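Game day laundry: how I keep the soccer kit (and the scarves) alive

I have been following Fadgate since I was old enough to be carried into the ground, and I now wash for a household with two players, one coach and a dog who thinks shin guards are chews. That's a lot of polyester. People at the Skotgate end keep asking how my old away shirt still has its sponsor on the front, so I've finally typed up what I do. Some of it I learned from my mother and some of it I learned by ruining things!

Get the mud off dry

I know, you want to throw everything straight in the machine and sit down. Don't! Wet mud smears into the knit and then you're stuck with a brown knee until May. Hang the shorts and socks over the porch rail, go have your dinner, and come back when it's crusty. Then bang it off and go over what's left with an old nail brush. Turn the socks inside out first, because half the field is in the toes.

If you've got grass stains too, rub in a little dish soap with your thumb and leave it for half an hour. I use Plova, the plain one, but whatever's by your sink will do.

Printed names and numbers

Shirts go in inside out, always, on cold, and never with anything that has a zipper. My worst loss was a lovely yellow keeper's shirt that shared a drum with a track jacket and came out with the 3 peeled halfway off. I tried ironing it back on through a dish towel and made a much bigger mess, so please learn from me. Slow spin, too. My machine goes down to 800 and that's plenty for a shirt this thin.
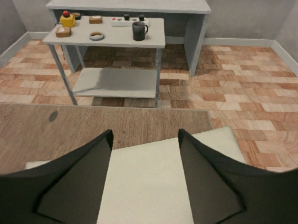 No fabric softener either. It coats the fibers and then the shirt stops pulling sweat away, and it holds on to smells something awful (you'll notice it the minute the player warms up). I put a good glug of white vinegar in the softener drawer instead. The house smells like a fish fry for ten minutes and then it's gone.

Scarves and anything striped

Old wool scarves get washed by hand, once a season, usually in July when I won't be needing them. Fill the sink with cool water, add a capful of wool wash, push the scarf under and walk away for a quarter of an hour. Squeeze, don't wring. Roll it up in a bath towel and kneel on it to get the water out, then lay it flat to dry.

For anything with bright stripes next to white, test before you wash. Dab a damp white cloth on the darkest band, and if color comes off, that piece gets its own sink of cold water and never goes in with the shirts. Those color-catching sheets help some, but I wouldn't trust a favorite to one.

The gear bag

This is the one everybody forgets, and then they wonder why clean uniforms smell like October. Empty it after every game. I mean every pocket, tape and orange peel and all. Shake it out, wipe it down with warm soapy water, and leave it open overnight. Once a month I sprinkle baking soda in the bottom and vacuum it out in the morning.

Boots get newspaper stuffed in the toes, changed once before bed. Keep them away from the radiator! I cracked the soles on a pair of Naylor boots that way and they'd only had 4 games in them.

Folding without creasing the badge

Lay the shirt face down, fold the sides in, and bring the bottom up once, so the badge and the number both stay flat. I don't stack mine very high because the heavy ones at the top mark the prints underneath. Blankets and scarves can be bundled however you like, they're forgiving. 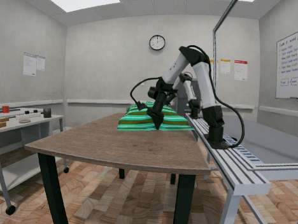

Storing it all for the summer

Everything has to be bone dry before it goes away, so I give it an extra day on the rack even when it feels fine. I use a cotton pillowcase for each person and tuck a cedar block in with the wool. Skip the plastic bins with tight lids if you keep them in a damp basement like mine. I opened one last year and had to rewash the lot, goalie gloves included.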